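**Wasier Street Community Workshop - monthly members' meeting, December**

Present: Siu-ming Tai (chair), Soon-im Yook (minutes), Binta Uzor, Ifeoma Olatunji, and other members as signed in.
Apologies: Hanna Kovalchuk.

Meeting opened at 7:05 p.m.

**1. Minutes of the last meeting**

Accepted with one correction. The second quote for the back door came from Besnard, not Sirnton.

**2. Heating**

The boiler went out twice last month. Sirnton replaced the thermostat and charged $206, parts and labor. Binta said the radiator by the front windows still does not get warm, and she has bled it herself with no change. Siu-ming will call Sirnton back and ask that the second visit be covered by the first bill.

Ifeoma asked whether we could leave the heat on low overnight. After some discussion it was agreed to try it until the next meeting and compare the gas bills. 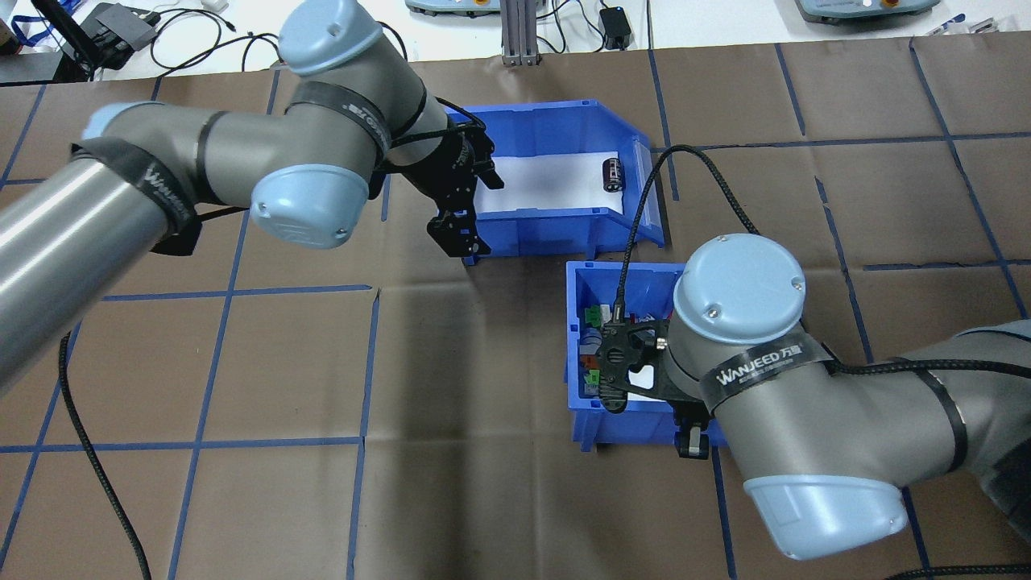

Space heaters are still not allowed in either room. The sign about this has fallen down again and Soon-im will put up a new one.

**3. Membership and dues**

We have 78 paid members, up from 66 at this time last year. Renewal letters go out the first week of next month. Binta wants the letter cut to one page - the last one ran to three and people missed the payment slip at the end. Agreed.

A request to let members pay in two parts was discussed. Ifeoma was in favor. Siu-ming was worried about keeping track of who owes what. Held over until Hanna is back, as she keeps the member list.

**4. Back door**

Besnard quoted $505 for a new steel door, fitted. Sirnton's quote was higher and did not include taking the old door away. Motion by Ifeoma to accept the Besnard quote, seconded by Binta. Passed, one abstention.

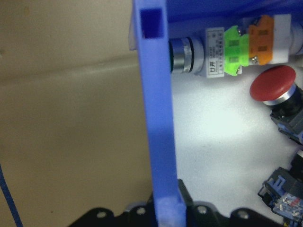

Key holders will need new keys once the lock is changed. Old keys should be returned to Soon-im in an envelope with your name on it.

**5. Spring open house**

Ifeoma has asked Prosance Bakery about a discount on rolls and coffee cake and is waiting to hear. Last year we ran out of coffee before noon, so we need to borrow a second urn. Binta thinks the church on the corner will lend theirs if we ask early.

Parking was the main complaint last time. Siu-ming will write to the owner of the lot across the street. If he says no, we will ask members to walk or share rides and leave our own spaces for visitors.

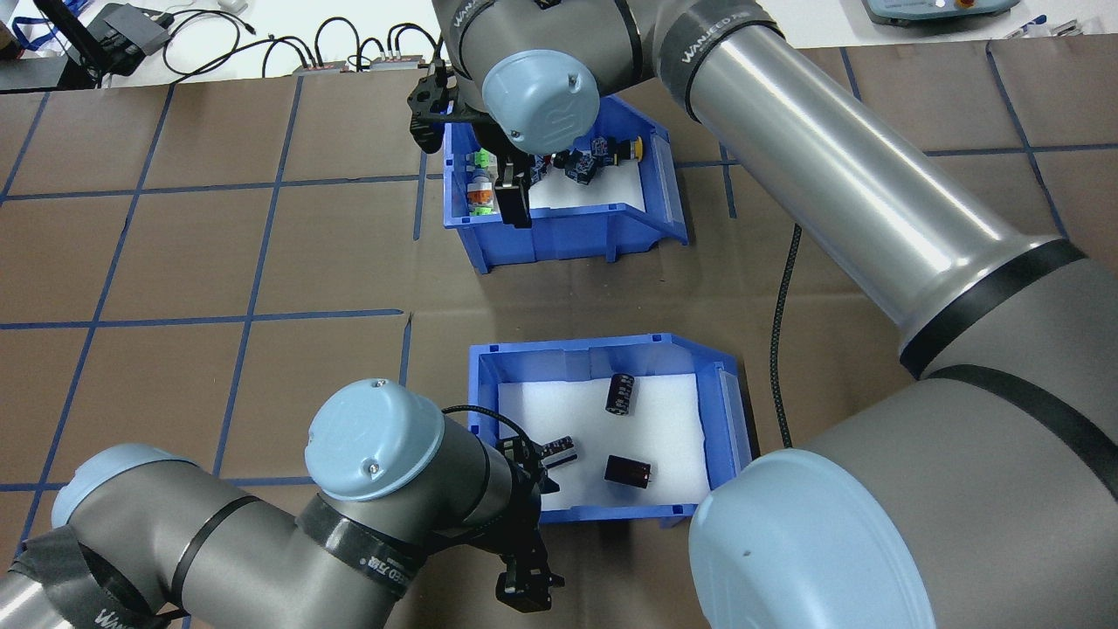 Posters: same design as last year with the date changed. Soon-im has the file. Ifeoma would like larger type for the address.

**6. Other business**

- The downstairs faucet drips. Binta will look at the washer.
- Two umbrellas and a gray scarf are in the lost and found. Anything left at the end of the month goes to the thrift store.
- Snow shoveling sheet is on the door and still has gaps. Please sign up.

**Actions**

- Siu-ming: call Sirnton, confirm with Besnard, write to the lot owner
- Soon-im: heater sign, collect keys, posters
- Binta: one-page renewal letter, urn, faucet
- Ifeoma: follow up with Prosance

Meeting closed at 8:20 p.m.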